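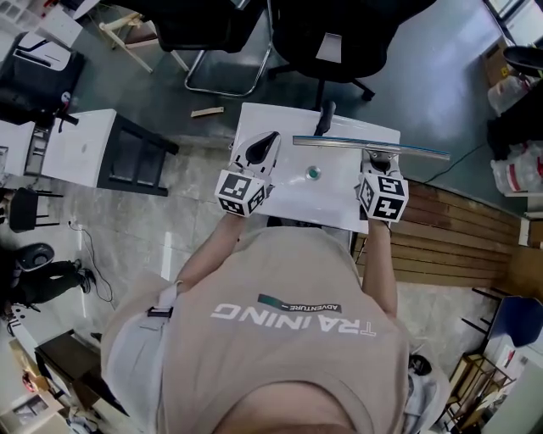
The Man Who Reads Your Rinse Instructions

Toon Boersma has written the labels for more than 40 cleaning products, and he would like you to know that he has met people who read them. Two, so far. One was his mother.

"She called to tell me there was a comma missing on the drain cleaner," he says. "She was right. It went out like that for six years."

Boersma works from the upstairs room of a narrow house in Torkberg, with a desk, a kettle and a shelf of bottles turned so that their backs face out. The fronts, he says, are somebody else's department. Fronts get lemons and waterfalls. Backs get him.

He came to the trade sideways. He had been writing instruction sheets for Dedard, a maker of flat-pack bathroom cabinets, when the company folded and its biggest customer, a household goods firm called Chong, asked whether he could do soap. He said he could. He had never thought about soap.

"I assumed it was one sentence," he says. "Put it on, take it off. Then they handed me a folder."

The folder is still on the shelf. Most of it concerns the word "rinse," over which he has had, by his own account, three serious arguments and one that ended a lunch. Does a person rinse a sink, or rinse it out? Is "rinse well" an instruction or a wish? Boersma favors "rinse until the water runs clear," which the design people dislike for being six words long.

"You write 'rinse thoroughly' and everyone in the meeting nods," he says. "Then you ask them what they do at home, and it's one splash and out the door."

His editor at Chong, Ilham El Sherbiny, remembers those meetings with what sounds like affection, though it was a bad phone line. She once sent back a draft for a bathroom spray with a single note in the margin: "Who is this for?" Boersma had explained, in the space of a matchbook, the difference between limescale and soap film.

"It was very good on limescale," El Sherbiny says. "I learned a lot. We printed 'Spray and wipe.'"

He took it well, she adds, meaning he didn't bring it up again until July.

The space is the real enemy. A small bottle gives him room for 100 words, and the warnings eat most of those before he sits down. Then come the languages. A label for one all-purpose cleaner was once planned in 13 of them, which left the English version looking like the bottom row at the eye doctor's. Boersma's contribution came to nine words. He was paid by the hour and is at peace with it.

What does he clean with at home? He looks at the shelf, then at the kettle.

"Dish soap," he says. "Dish soap and an old toothbrush. Please don't make that the headline."

He does test everything he writes about, in his own sink, following his own directions to the letter and with a timer. The toughest part is the waiting. "Leave for ten minutes" is the line people skip most, in his opinion, and he understands why. Ten minutes next to a sink is a long time. He has tried reading. He has tried a crossword. Mostly he looks at the faucet and rewrites the sentence in his head.

For a while he had company in this. Ridwan Sopacua, a former teacher who writes the care tags for a line of towels sold under the Dimari name, used to come over on Fridays so they could read each other's drafts aloud. Sopacua's view is that towels are harder. Boersma's view is that a towel has never blinded anyone.

"He has the warnings to lean on," Sopacua says. "If I get it wrong, someone's towel is a bit stiff. There's no drama to work with."

They fell out briefly over "tumble dry" and made up over soup.

Boersma is now working on a toilet cleaner. The first draft runs to twice the length allowed, and he is fond of the second paragraph, which deals with the angle of the bottle. He reads it out from start to finish, standing up. It is a good paragraph. He knows it has to go.

"I'll try it on Ilham anyway," he says. "She might be tired that day."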